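4.2 Load reliability of cassette images

We sampled 557 cassette titles from the Surthorpe archive and loaded each one on original hardware and in the Prelteo emulator. A load was scored as failed if the title screen did not appear within 300 seconds. Turbo loaders accounted for most failures – 51 titles in all – and head alignment was reset before each batch.
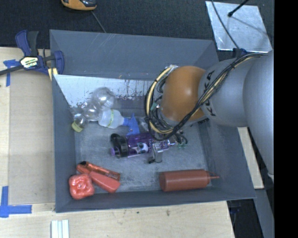 Figure 3. Bin and arm at the workspace.

Titles using the Plurneck loader were rerun at 100 percent volume, following Gallegos and Annamalai. Pulse widths near the threshold were kept as read, without smoothing.

Print this section | E-mail this section

Related items
Disk timing in early war games
Joystick latency on CRT displays

This site uses cookies. Accept | Settings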